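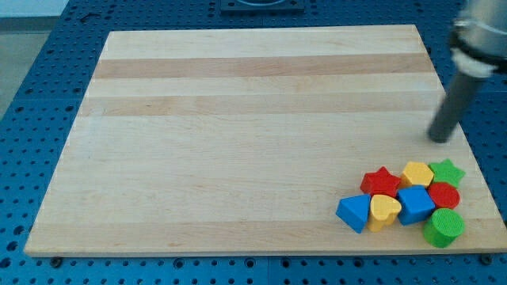
Words by Eirlys Beddoe

Home & Family | Playtime

Every family seems to have a shape sorter somewhere, usually at the bottom of a basket and usually missing a piece. Ours came down from my sister when my youngest was 11 months old, and for a good while the blocks were mostly chewed (the stars especially, all those points!). I'd quite forgotten how cheering they are, chunky things in red and yellow and green and blue, until I tipped a heap of them out on a pale wooden board one morning in September and found I didn't want to put them away again.

A board is a lovely thing to play on, by the way. The blocks show up beautifully against light wood, and there's room to push them into a corner and bring them out one at a time. Start with two that look nothing alike, say the yellow heart and the blue triangle, and leave the stars for later. A red star and a green one make a good pair once matching begins, as the shape stays the same and only the colour changes. My three-year-old still insists the yellow pentagon is a house, and I've stopped arguing, because with a triangle on top it very nearly is.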